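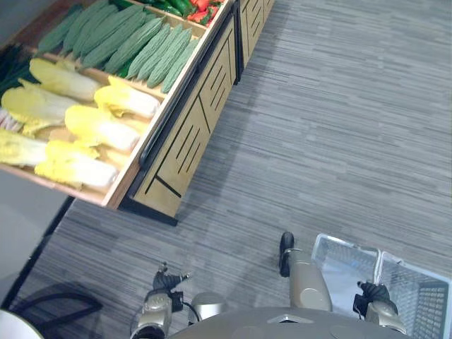

Arranging play produce in a wooden market stand so it stays sorted

Last updated 19 March 2021

Posted by Bimla Sachdeva

I look after the pretend grocery corner at a children's learning center. We have wooden produce cases with open bins on top and flat fronts with black slots cut in them. The bins are separated by thin wooden dividers. At the moment one has bitter melons, the one next to it has napa cabbage, and there are peppers and some long green stalks in the neighboring bins. All of it is artificial.

The children enjoy it and I don't want to change the furniture. My trouble is the end of the day. The long vegetables get thrown back in every direction, the cabbages end up on top of the melons, and the peppers go wherever there is a gap. It takes me far longer than it should to put everything straight before the next group comes in.

I have three things I would like help with.

First, is there a best way to lay the vegetables so that they stay in their own bin? I have been putting the melons side by side, all pointing the same way, and that looks good until the first few children have been through.

Second, should I label the bins? Many of our children are too young to read, and the ones who do read don't all read the same language at home.

Third, how do you clean this kind of thing? The bitter melons have a bumpy skin and the cabbages have frilly leaf tips, and dust settles in both. I have used a damp cloth but it doesn't get into the ridges. I don't know what the pieces are made of. There was no paperwork with them when I took over in February.

The floor is carpet tile, in case that matters for washing things nearby.

Thank you.

Posted by Tove Kárason

I set up play areas for a living and have dealt with a lot of these stands. I will go through your points in order.

Layout. Side by side and all one way is right for the melons. Long shapes roll and cross over each other when there is spare room in the bin, so the bin should be close to full in a single layer. If a row leaves a wide gap, either add a piece or put a strip of felt-covered wood in the gap to make the space smaller. Don't pile melons in a second layer. They slide over the divider, especially when the divider is thin and doesn't stand much higher than the goods.

Cabbages are easier. They are bulky and the leaf ends catch on one another, so two rows will hold up fairly well. Turn the thick white stem ends the same way in each row. Children copy a pattern if there are still a few pieces left in place to copy, so when you do your tidy before a session, make that pattern very obvious.

Peppers will always be a heap. Let them be a heap. The only thing that helps is fewer of them. Take out a third and keep them in a cupboard. The same goes for anything small and smooth.

For the green stalks, tie them into bundles with soft elastic if they are loose. A bundle goes back as one piece. Check the elastic every so often and replace it when it goes slack. If you have children under three, sew the bundle together instead so there is nothing to pull off.

Labels. Use a photo. Take a picture of one vegetable on a plain background, print it 7 cm wide, laminate it, and fix it where a child standing at the case can see it. You can put the name under the photo in as many languages as your families use. Bitter melon has a lot of names, and parents like seeing the one they know. Keep the labels off the slots, as the edges lift there and get picked at. Reusable putty is fine for a trial. Once you are happy with the positions, use double-sided tape that is rated for wood.

Routine. Have the children do one vegetable at a time. "All the cabbages first" works much better than "tidy up." Big pieces first, small pieces last. With a group of 9 or so children I would give two of them the cabbages, two the melons, and let the rest find peppers on the floor. Look underneath and in the narrow space between one cabinet and the next. Small pieces go in there.

I'd leave the cleaning to someone who knows the material, but please test whatever you use on one piece first, on the side that faces down.

Posted by Prasanna Mollah

Cleaning, then.

Find out if the piece is solid, hollow or foam. Press it with a thumb. If it dents and comes back slowly it is probably foam with a painted skin, and you must not soak it. Water gets in through any crack and doesn't come out again. If it is hard and has a small hole in one end it is hollow plastic. Tape over the hole before washing.

For the bumpy ones use a soft toothbrush, lukewarm water and one drop of dish soap. Brush along the ridges, not across them. Wipe with a clean wet cloth, then stand them on a towel overnight. For the cabbage tips, a dry makeup brush or a clean paintbrush does most of the job and you only need water if they are sticky.

No bleach, no alcohol wipes on painted pieces. I took the color off a whole set of red peppers with wipes and had to replace them.

Do it at a sink, away from the carpet tiles. For the wooden bins, lift everything out, vacuum with the brush head, then wipe with a cloth that has been wrung out well. Go into the corners by the dividers. Let the wood dry with the bins empty before you put anything back. I do ours every two weeks, and the vegetables once a month unless someone has been chewing them.

Posted by Younes Ezzat

we just put everything in one big box at night and the kids set up the shop again in the morning. they think it is part of the game. no labels. it does take them a while and the onions end up with the peppers but the parents don't mind

you would need somewhere to keep the box though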